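Kitchen and Table Helpers Wanted – Onwood House, starting in February

Posted 24/11/2023

Onwood House is looking for 4 people to join us in the kitchen and dining room this winter, and we would love to hear from you if you like food, like company, and don't mind washing a great many apples. These are paid, part-time positions, and you do not need to have worked in a kitchen before. Several of our best people came to us from offices, from school buses, and in one case from thirty-odd years of raising children, and they all learned the work just fine.

A little about us first. Onwood is a shared house for older adults, with 29 residents at the moment and a big, bright dining room that looks out over the back garden. Meals are cooked here from scratch. We have one long kitchen, a pantry that is always a bit too full, and a side room we call the Vimora room (it was named by the family who owned the house before us, and the name stuck) where we sort the fruit, fold the napkins and get the tables ready. A good part of your shift would be spent in there, and it really is the nicest room in the building. It has its own sink and a radio that gets two stations, one of them pretty good.

What you would be doing

Mornings begin with the breakfast things: setting out bowls, filling the milk jugs, slicing bread, putting the kettles on. After that we clear, wipe down and change any tablecloths that need it. Then comes the fruit, and I should say a word about the fruit, because it matters a great deal here.

Every table at Onwood gets its own basket, filled fresh each morning. Our residents told us years ago that they would rather help themselves than be handed a cup of something cut up, and we have done it their way ever since. You would go through the delivery crates, set aside anything bruised for the cooks, give the rest a rinse and a dry, and then put together a mix for each table. People do have their preferences, and you will learn them quickly. The table by the piano would eat oranges three times a day if we let them. The window table likes something soft. Kiwifruit used to come back untouched until we started leaving small spoons out beside it, and now we can hardly keep up. 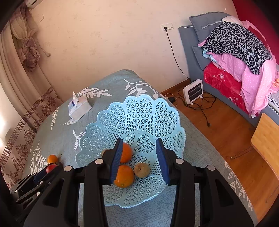

We ask that you handle it all gently, turn over each piece to check the underside, and leave enough space that a person with stiff fingers can lift out what they want without a struggle. Please don't pile the baskets up to the rim, however pretty it looks. Once they are done, they go out on the tables before the mid-morning coffee, and what is left at the end of the day comes back to be sorted again.

Afternoons are quieter – baking, restocking the pantry shelves, and sitting down for a cup of tea with whoever happens to be around. We do count the tea as work.

Who we are hoping to find

You are patient, reasonably tidy, and comfortable chatting while your hands are busy. You can be on your feet for most of a shift and can lift a crate of produce with someone on the other end of it. You must be at least 21 years old. A food handler's card is helpful, but if you don't have one we will pay for the course and for the hours you spend taking it.

The hours and the rest of it

Shifts are 4 hours long, either morning or afternoon, and we are happy to talk about which would suit you. There is a hot meal with every shift, free parking behind the house, and a $100 allowance toward good non-slip shoes, which you will be glad of. New helpers are paired with an experienced one until they feel ready to run the room on their own, and we don't rush anybody.

How to apply

Write us a short letter or stop by the front desk and ask for a form. Tell us a little about yourself, which hours you could work, and one thing you like to cook or eat. A résumé is welcome but you don't have to have one. Everyone who applies will be invited to come in for a cup of coffee and a look around the kitchen before any decisions are made, so wear something you don't mind getting flour on.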